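Can a robot put my groceries away yet, or should I stop asking?

Posted in Home Automation and Gadgets

Griserden_Dad

Serious question from an unserious household. We come home with groceries, the cold stuff gets put away, and the fruit then sits on the counter in its bag until somebody eats it or it develops opinions. I have two teenagers. I have tried reminders, a chart, and a speaker that announces FRUIT at 5 in the afternoon. They have learned to sleep through it.

My brother-in-law has been telling me since December that robots can do this now and I should just wait it out. He says the same about my gutters. He sent me a folder of pictures from a simulator that a company called Plenelell uses, where the whole job is getting fruit off a table and into a tray. That is my exact problem, minus the teenagers. I went through the folder with a cup of coffee and came out less sure than I went in.

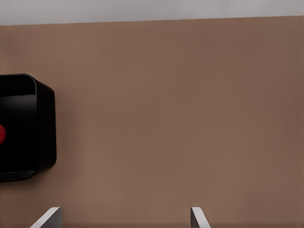

Something red is in the container already. The fingers are out over bare table.

So what I'd like to know from people who work with this stuff:

Is moving fruit into a tray considered hard? It does not look hard. I did it this morning with a piece of toast in my mouth.

If it works in a simulator, how far is that from working in my kitchen, where the counter has mail on it, and a dog's leash, and a jar of screws I'm not allowed to throw out?

And is there anything I can buy, at a price I can say out loud to my wife?

I don't need it to cook. I don't need it to talk. I'd prefer it didn't talk.

Kimutai Bakilana

I spent a long stretch setting up pick-and-place cells at a packing shop in Jamton, so I'll take the first two and leave your marriage out of it.

Fruit in a tray is a middling job. It's easy in that nothing has to line up. A bearing has to go in its seat within a hair or the line stops, but an apple only has to land somewhere inside the rim. It's hard in that no two pieces are alike and all of them bruise. A gripper that closes far enough to hold an apple will make a smoothie of a ripe banana if you don't tell it to ease off, and you will find out which setting you're on by smell.

The arms themselves are fine. They've been fine for years. Give one the same part in the same spot and it'll move it all night and never ask about overtime. What costs money is everything before the grab: spotting the thing, deciding which end to hold, picking which arm ought to reach for it, and keeping the two arms from shaking hands at speed. We had one cell where a pair of arms met in the middle over a carton of soup packets. I still have one of the packets.

One picture in your folder gives a fair idea of the job at a stage where it can still go wrong. The apple is up in one gripper, the tray is empty, and the other gripper is hanging open on the far side of it. The banana and the other fruit are off past the elbow of the arm that's busy. If I were planning that I'd finish with the apple before I even thought about the banana, and I'd keep the idle arm well out of it. Your teenagers appear to have mastered that part.

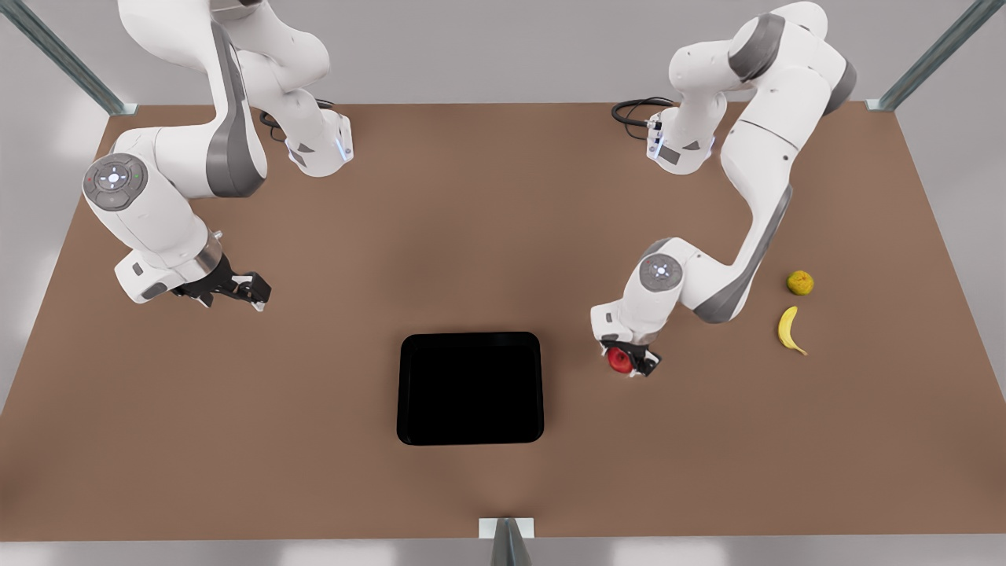

About your kitchen

The simulator gap is real, but people exaggerate it in both directions. A simulator is a good place to drop an apple 100 times. You don't have to buy apples and you don't have to mop. What you learn there about reaching and letting go mostly carries over. What doesn't carry over so well is the feel of things: stickiness, squash, a produce bag that clings to the fingers, the way a real counter has crumbs.

And then the mail and the leash. Every object you leave out is one more thing it has to decide not to pick up. When we moved our cell from the test bench to the floor, the success numbers fell off a ledge, and the only thing we'd changed was that people walked past and set their coffee down in it. I'd guess you have more coffee cups than we did.

If you cleared the counter down to bare wood, used one tray that never moved, and put the fruit out in a row, a decent setup could do it today. You'll notice that by then you've done most of the work. We noticed too. The customer was very polite about it.

On the jar of screws, I side with whoever won't let you throw it out.

jamton_jan

just buy a bowl. we got one for 29 dollars and the kids put fruit in it because its next to the tv

Qian

I'll take the buying question, as I've shopped for this more than I'd like to admit.

No, nothing you'd want. You can get small hobby arms that will lift a grape and a lot of self-regard. You can get serious arms, two of them if you want the setup in your folder, and then you need a frame, a table to bolt it to, a computer, and a person. The person is the expensive part and wants weekends off. I priced it once for a garage workbench, to sort hardware into bins, and closed the tab quietly.

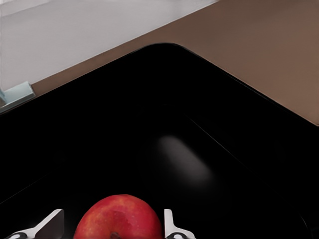
My own garage taught me to worry about the last two inches, which get skipped in every sales pitch. Picking a bolt out of a pile is the part everybody films. Setting it down in a bin, opening up, and backing out without dragging three more along is the part I watched fail over and over on a secondhand arm I had on loan. So when I look at a gripper open around an apple in a tray, with one finger nearly touching the skin and a gap on the other side, I get a little tense on its behalf. Open is good. I'd still want to see the fingers come straight up and leave the apple alone. A glossy black tray would have given me a second headache, by the way. My cheap camera hated anything shiny and reported that my steel bins were full of ceiling lights.

What I'd do in your place is wait, same as your brother-in-law says, but without his confidence. Laundry folding will probably be sold to you before fruit is, and it'll be slow, and you'll stand there watching it do a towel and feel oddly supportive.

For gutters, hire somebody.

Griserden_Dad

Thanks all. I read Kimutai's answer aloud at dinner and was told the bit about the idle arm was uncalled for. We ordered the bowl. I'm moving the speaker next to it, and I'll try bananas first.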